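4. Households under short-notice closure

4.1 Setting and sample

The survey was carried out in Landeg, a port district that was placed under closure orders 3 times in the study period. The first order was issued in February, with less than a day's warning. We sent forms to 2,000 households and 991 returned them. Of these, 484 had at least one member who worked at the Brotine cold store or on the docks, where testing was required before every shift.
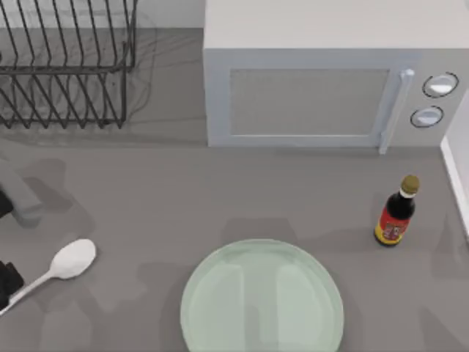

Households in the dock streets reported more days indoors than those further inland. Much of the gap came from repeat contacts at the cold store, where one positive test could send a whole shift home. Inland households were more likely to report school closure as their main difficulty.

Results were sent by text message through the Mastum booking service. Delays were longest in the first closure, when the service could not handle family bookings and each person had to register separately.
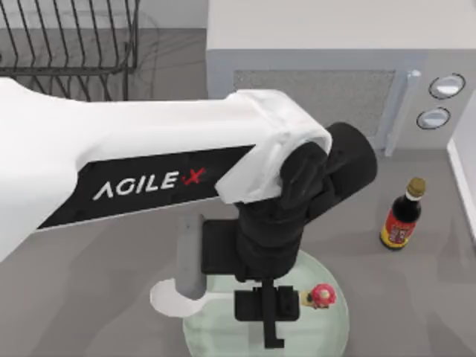

Did slower results lead people to break the order? The returned forms give little sign of it, as most households that waited longest also reported staying in until the message came.

Food supply was a more common reason for going out. Small shops in the dock streets shut early, and deliveries from the Kimis depot were limited to one slot per address.

Figure 4. Household setting.
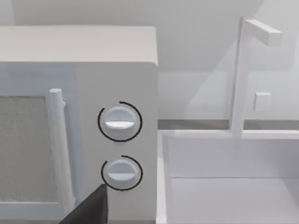
4.2 Views on the rules

Respondents were asked to write freely about the orders. Most accepted the need for testing but wanted clearer notice of start and end times. Complaints about the tests themselves were few. Support for closing the schools fell with each order, most sharply among parents of younger children.
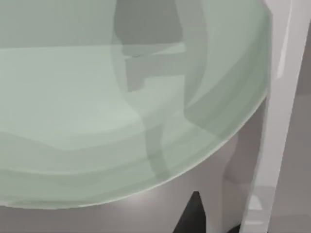 One respondent wrote that the rules were easy enough to follow once they were known, but that the street heard about the second closure from a bus driver before any notice was posted. Similar remarks came from households in both parts of the district.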